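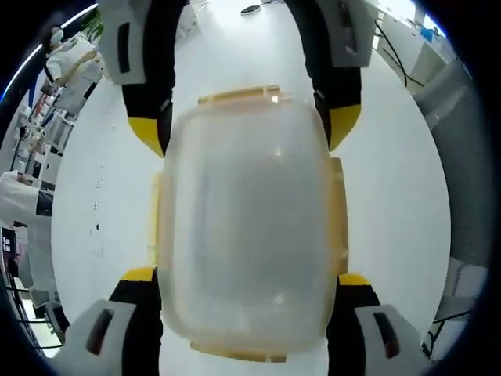

My old estate car has done its duty, and since January I have been looking for another one. For this reason I went to the used car open day in Clikerstead, and I want to write down what I saw for those who think of going to the next one. I prepared well. My papers were in one folder, and for the lunch I took a frosted plastic box, the sort with an amber latching tab on each side, so the bread would not open itself in the bag. I arrived by the first bus from the station, at half past nine, and there was already a queue at the gate.

The open day is held by Hovden, a dealer who has only second-hand cars and vans. The yard is on the road to Tetau, behind the tyre shop, and the sign is small. If you come by your own car, you must park in the field on the left side. The field was soft and I saw one van which needed a push.

At the entrance a man gave everybody a printed list of the cars, with price, year and mileage. I found this very useful. The cars stand in rows by price and not by make, so if you look for one certain model you have to walk a lot. In the cheapest row were mostly small town cars, some with scratches on the doors. The estates were at the back near the wash hall.

At eleven o'clock there was a tour of the workshop. It was led by Roswitha Fuchs, who is responsible for the checks before a car goes on sale. She showed us a hatchback on the lift and let us come under it, four persons at a time. She pointed with a torch at the brake pipes and at a place where the rust had been treated. I asked her how many points they check and she answered 40, but she added that the points are not equal. A worn wiper and a worn brake disc are both one point on the paper. I liked that she told us this without being asked for it.

We were also shown the desk where the service books are compared with the records. One car had arrived with two stamps missing, and it had to wait there until the former garage would answer. Then we saw the paint room, through the window only.

After the tour I ate my lunch on a bench next to the office. There is a coffee machine inside, free for visitors, and the coffee is weak. A stand from Carrasco was selling roof boxes and floor mats. The mats were good but I did not know yet which car I will have, so I bought nothing.

In the afternoon you could make a test drive. You need your driving licence and you write your name on a board. I waited around 40 minutes. My salesman was Kwame Dramani, a calm man who did not talk during the driving, only when I asked. We took a grey diesel estate up the hill and back over the ring road. The clutch was a little high for me, and there was a noise from the rear left side on the bad part of the road. He heard it too and wrote it on the sheet. The price was 3,437 pounds. He said the workshop will look at the noise, and if it is the shock absorber they will change it before the sale.

I asked also about part exchange. For my old car I was offered 700 pounds, after they had looked at the photographs and the test certificate. It is less than I hoped - but more than the scrap yard told me on the telephone. The offer is valid for two weeks and they must see the car first.

Some practical remarks. The toilets are behind the office and you must ask for the key. Cards are accepted for the deposit. The finance desk had the longest queue of the whole day, so go there before lunch if you need it. Wear strong shoes, as the back rows stand on gravel with big puddles.

I went home at four without a car. Mr Dramani has my number and will ring when the estate has been on the lift again.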